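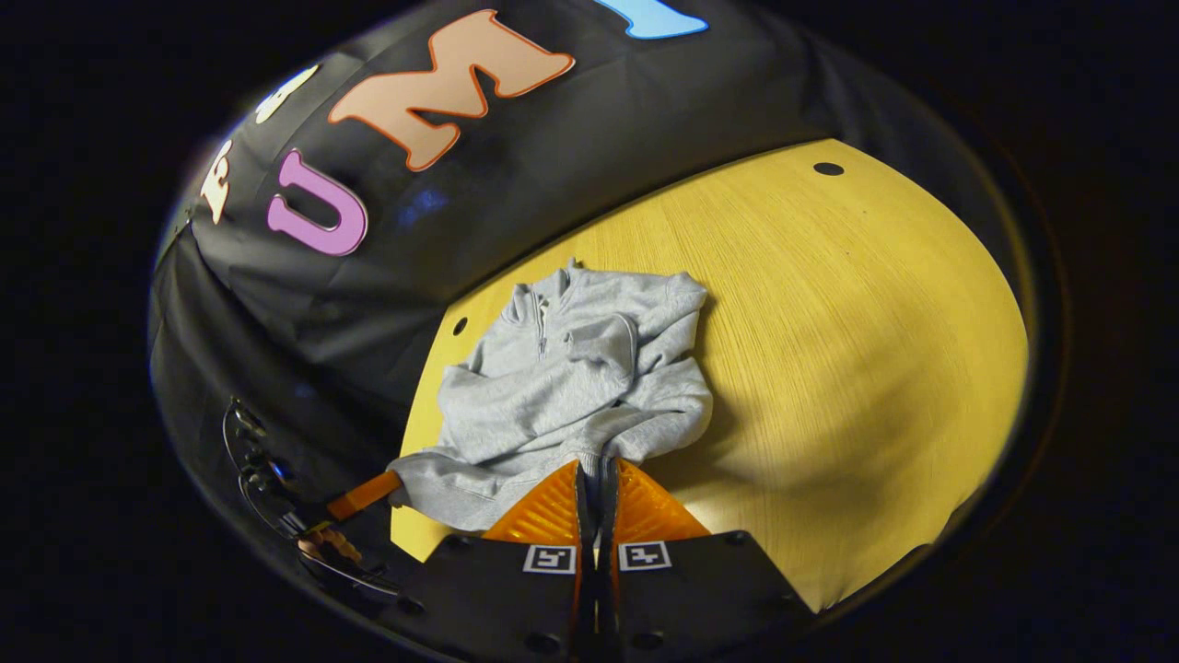 达文港（Davavport），三月

常有邻居在门口站着问我们旧衣交换的事，问得多了，我们就把大家最关心的几件写在一起，您泡杯茶慢慢看。要是看完还有不清楚的，照旧来敲门就好，我们一向喜欢聊天。

## 什么样的衣服可以拿来换？

干净、完整、您自己也愿意送给朋友穿的，就可以。卫衣、毛衣、衬衫、外套、童装都收，尤其是春天这种早晚凉、中午热的时候，半拉链的套头衫特别受欢迎，刚挂上去常常就被人拿走了。内衣、袜子和泳衣我们不收，还请您体谅。

## 有一点起球或者掉了扣子，还能拿来吗？

能的！起球我们有去球器，扣子我们有满满一抽屉，颜色不一定完全对得上，但总能找到差不多的。拉链坏了也别急着扔，先拿来给Selvaraj Hettiarachchi看一眼，他修拉链很有耐心，很多时候换个拉头就行。破洞太大的，我们会和您商量，要不要剪开做抹布或者补丁料。

## 送来之前要洗吗？

要洗，也请彻底晾干。柔软剂和香味重的洗衣液请尽量少用，有几位老邻居闻了会打喷嚏。熨不熨随您，叠得整不整齐也没有关系，反正我们都会重新抖开检查一遍。

## 怎么个换法？

一件换一件，不看牌子，也不看当初花了多少钱。您送来的衣服记成点数，写在Brosar小卡上，一次最多送12件，点数当天用不完可以留着，下回再来挑。卡丢了也别着急，报个名字，我们本子上都有底。

## 第一次来，手上没有衣服可送，可以吗？

当然可以，欢迎您先来看看。每位新朋友都有2点见面礼，挑两件喜欢的带走，等以后换季收拾衣柜的时候再想起我们，也是一样的。

## 可以试穿吗？拿回家不合身怎么办？

里间有帘子和镜子，请尽管试。孩子的衣服难免要回家比一比，30天之内拿回来，点数照退，不用解释原因。

## 毛衣和卫衣带回家怎么洗才不变形？

这个问题问的人真多。我们的习惯是翻过来，拉链拉好，用凉水轻柔地洗，捞出来先用毛巾压掉水分，再平铺着晾。针织的东西湿了很沉，挂在衣架上，肩膀容易顶出两个小包，袖子也会越拉越长。烘干机能不用就不用吧。

## 没人拿走的衣服去了哪里？

挂满一季还没有人领的，会装箱送到Diltby的分拣站，由那边再分给需要的人家。去年一年从我们这里换出去的衣服一共是654件，比前年多，我们心里挺高兴的。

## 你们在哪里，什么时候开门？

就在Manríquez面包房的楼上，从侧门进，楼梯有点窄，推婴儿车的朋友请在楼下按铃，我们下来接您。下午两点开门，傍晚六点关门，五点半以后就不再收衣服了，挑衣服还是可以的。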